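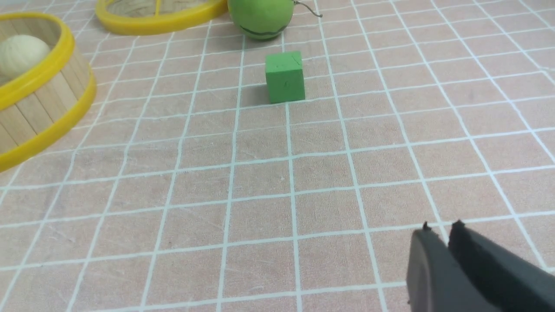 The Huvia tabletop arm from Mindance arrives ready to use, according to the box, and the box is right if you skip pages two to 198 of the manual. These are the steps I'd follow for a first pick. Start with something soft and dull. The green cube on the grid is a good choice: matte, blunt at the edges and standing in open space, with several clear squares between it and the fingers. Leave the ball with the curly wire stem for a day when you feel brave.

Step 1. Clamp the base to a table you don't love. Tighten both screws, then tighten them again after the first run.

Step 2. Plug in the wrist camera before you switch on. Do it the other way round and the software will look for it until Tuesday.

Step 3. Open the Teixeira panel and set the speed. It comes set to 100, which suits people with spare furniture. I use 20 for anything new.

Step 4. Drive the fingers over the object by hand, lower them until they sit either side of it, and press Save Point. Lift straight up and save again — the arm will happily take the shortest route through whatever you left beside it.

Step 5. Press Run and keep a hand on the stop button. Anjani Saragih, who lent me hers for a fortnight, keeps both hands on it.

If the grip slips, raise the squeeze setting by 2 and try again. If the arm stops with a red light, check the camera lead first. The help page suggests reinstalling everything, and I lost an evening to that.

Spare finger pads come from the Dedton shop in packs of 2. Buy a pack with the kit and save yourself the postage.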